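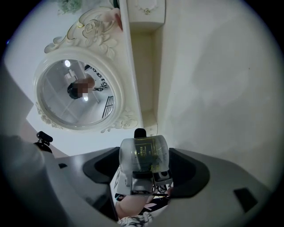 Tikville Shadow Art Starter Kit: my review

I've wanted to have a go at shadow art ever since I saw Chae-won Cha's show at the Bunstead gallery last December. She had 31 pieces up, all bits of scrap metal and wire, and when the lamp came on you got a face on the wall. I stood in front of her fisherman for ages and nearly missed my bus!

So when I saw the Tikville kit I bought it the same evening. You get 115 card and metal shapes, a lamp on a bendy arm, a base board with holes in it, a bag of pegs and a booklet with six portraits to build. One of my pegs had snapped, but there are plenty of spares.

The lamp is the best part. It gives a hard, crisp edge and stays where you put it (my old Tulberg desk lamp droops after ten minutes, drives me mad). The metal shapes are lovely too, nice and heavy. The card ones are a bit flimsy and I bent two getting them out of the sheet.

The booklet is where I got cross. The first portrait is an old man with a beard, and step four tells you to put shape 113 behind the nose. Shape 113 is an ear. I moved it about for most of an evening and ended up with a very good goat. In the end I ignored the steps, taped the outline to the wall and worked backwards from that, nudging each piece until its shadow met the line. Much more fun, and I'd do it that way from the start next time.

You do need a properly dark room and a plain pale wall. Ours has a bit of texture and the small details around the eyes went fuzzy. Moving the board closer to the wall helped.

I also tried the Hong set a friend lent me. That one has 300 pieces, all card, no lamp, and the pegs wobble. More choice of shapes, but I'd still go for the Tikville if you're new to it.

Four stars from me. My sister's portrait is next, and she's already asked for a smaller chin.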